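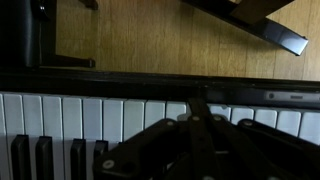

The gripper over the piano keys, Lonholm practice room.

September 13, 2018
Posted by the Lonholm workshop blog

The equipment plan for the coming year has now been settled, and I set out the main decisions for readers who have asked how the money is to be divided. The piano work remains the first call on the budget.

Two suppliers were invited to quote in August. Clidel offered a complete arm with a maintenance contract; Caldeira offered the arm alone, at a lower price, with spare finger links charged separately. Having compared the two over a period of 4 years, I have chosen Clidel. The difference came to some 400 pounds, and the contract includes one service visit a year.

Replacement screws and pivots will be bought in a single order of 126 pounds. Delivery is quoted at 11 weeks - longer than I had hoped - and the order must therefore be placed before the end of the month.

The Zendar control software will be kept for the present. Its licence does not fall due until next summer, and a change of arm and software in the same term would leave too little time for testing. Piano tuning will be charged to the general account, as before.

Contact: the Lonholm workshop office | © 2018 Lonholm | Back to top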